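十一月
文 / Olline

社团这学期的题目定下来的时候我其实有点失望。别的组做的是会走路的、会飞的，我们组抽到的是“让机械臂装硬盘”，听上去就像在机房打杂。报名群里还有人发了个打哈欠的表情（我看到了！）。结果做到现在，我周末都不太想回家了，一有空就往实验室跑。

先交代一下背景。我们参加的是校际的Trekness挑战赛，规则不长：一台台式机，侧躺，盖板打开，机械臂要把带托架的硬盘放进硬盘笼里，全程不许人碰。听着简单吧？我第一次手动示教，光是把硬盘挪到笼子上方就折腾了一整个下午，中间还吃了两包饼干。人手装硬盘的时候，眼睛看着，手指头自己会找位置，稍微歪一点晃两下就进去了。机械臂不会“晃两下”，你得告诉它怎么晃，往哪边晃，晃到什么程度算完。
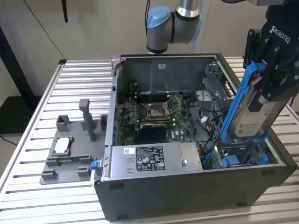 我们组的程序名字叫Eken，是取名那天随便敲出来的，后来懒得改，连文件夹带日志全叫这个了。第一版特别直白：走到上方，垂直往下，松爪。三步，写完我还挺得意，觉得一周就能交差。跑起来才知道，机箱每次摆上桌都会差那么一点点，硬盘笼的边又窄，差一点就卡在沿上。卡住倒也不怕，怕的是程序不知道自己卡住了，还在往下使劲。有一次急停按晚了半拍，托架嘎吱一声，我心都凉了，还好没裂。

所以第二版加了力的判断，碰到东西就停，退回去一点，再试。这里我跟队友吵过一架：我想让它直着退，队友坚持要先倾斜一个角度，让托架的一条边先进去，再慢慢放平。吵到食堂都关门了，最后决定两种都跑，拿数据说话。于是就有了那张我现在做梦都会梦到的表格，一共1,114行，一行是一次尝试，成功、失败、卡住、掉了，全记着。直着放的那一半成绩实在不好看，倾斜的那一半里成功了几乎665次吧……好吧，这个数我得服气，奶茶是我请的。

顺便说一句给明年想报这个题目的同学：夹爪夹硬盘的位置比你想的重要得多。夹得太靠上，下面就容易摆；夹得太靠下，爪子自己先撞到笼子。我们来来回回改了10版抓取点，到现在我也不敢说最后这版就是最好的，只能说它比较少惹我生气。还有，线！机箱里的线一定要先理一遍，托架很喜欢勾线，勾上以后力的读数乱七八糟，你会以为是代码的问题，查一晚上。

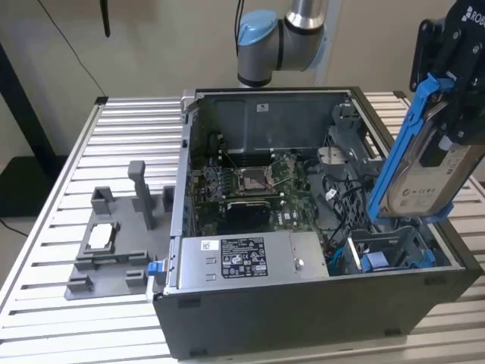
Olline

倾斜这件事后来又带出新的麻烦。角度小了跟直着放没区别，角度大了托架的底会先蹭到笼子里面，我们就一度一度地试，试到后来我闭着眼都能报出下一个参数。我还偷偷做了个小脚本，跑完一轮自动画图，省得半夜手抄（之前手抄抄错过一整列，别提了）。

现在单次从抓起到放好要38秒，比赛对时间有加分，我觉得还能再压一压。主要是靠近的那一段走得太小心了，像老太太下楼梯。可是一提速，到位的时候会抖，一抖又要多等一会儿才能往下放，算下来也没省多少。这个星期打算换一种轨迹规划试试，要是有人玩过类似的，欢迎留言教教我，真的很需要。

Dumitrescu杯那边也来问过要不要顺便报名，题目差不多，只是换成装内存条。我看了一眼内存插槽的宽度，默默把网页关了。等这个做完再说吧，一次只跟一种零件较劲就够了。

下次调试是星期天下午，照例占着靠窗那张桌子，想来看的同学带点吃的就行，咸的优先。

有事请在文章下方留言　|　© Olline　保留所有权利　|　返回顶部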